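Double door task: base tips when both arms pull. Fault or just a bad policy?

Lilon Forum > Simulation > Trouble reports
9 replies

strazds_fan
Running the Strazds two-arm model in Lilon, double door task, music room map. Robot drives up, grabs both levers, pulls, and the base tips toward the doors. Then the safety stop trips and the run is scored as a fail. Out of 60 runs I lost 26 this way. The vendor page says the base is "stable under all household loads." I have my doubts.

kettlebum
Did you change the base mass? The default file that ships with Prulent is wrong and has been since December.

strazds_fan
Base mass is stock from Strazds, not the Prulent one. First thing I checked. Start pose before the doors, view from the robot's own side: 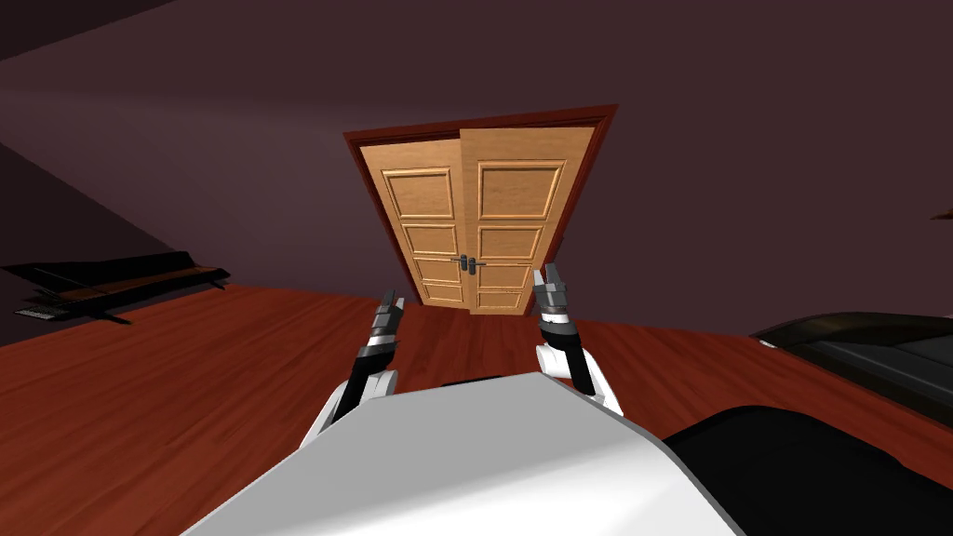
Reply 4
gridlock7
Your floor is sloping. Look at the planks and the door frame, the whole room leans. Either the camera has roll on it or your robot is already tilted before it touches anything. I wouldn't trust a single tipping number until you know which.

strazds_fan
Camera roll, I'm fairly sure. The camera hangs off the head link.

gridlock7
"Fairly sure" is how you end up filing a bug against the wrong people. Print the base orientation at step zero and post it.

mop_and_bucket
I don't buy the tilt theory. If the base were leaning that much it would slide or fall on its own, and he says it drives up to the doors fine. My money is on the levers. They sit almost touching at the center seam, so both grippers have to crowd into the same spot. We had one finger hook the other lever and the arms ended up fighting each other. Looked exactly like tipping in the logs.

kettlebum
Contact forces would show that. Anyone who calls this a policy problem without posting the contact log is guessing, me included.

strazds_fan
OK, step zero orientation: roll and pitch are both zero. So it's the head camera. gridlock7, you were right to ask, but it isn't the base.

Contact log is less nice for me. On 7 of the fails there is finger contact with the wrong lever before the stop trips. The rest have clean grips and it still goes over.

mop_and_bucket
So we're both a bit right. I still wouldn't run that on hardware. A stop that trips after the base has started to go is no use to whoever is standing next to it – and Erotard sells the same base with the same stop.

gridlock7
Has anyone seen a load test for that base with both arms stretched out? All I can find is the one with the arms folded.

kettlebum
No. I asked support and got the brochure back.

strazds_fan
Opening a ticket with both logs attached. Will try one lever at a time tonight and post what I get.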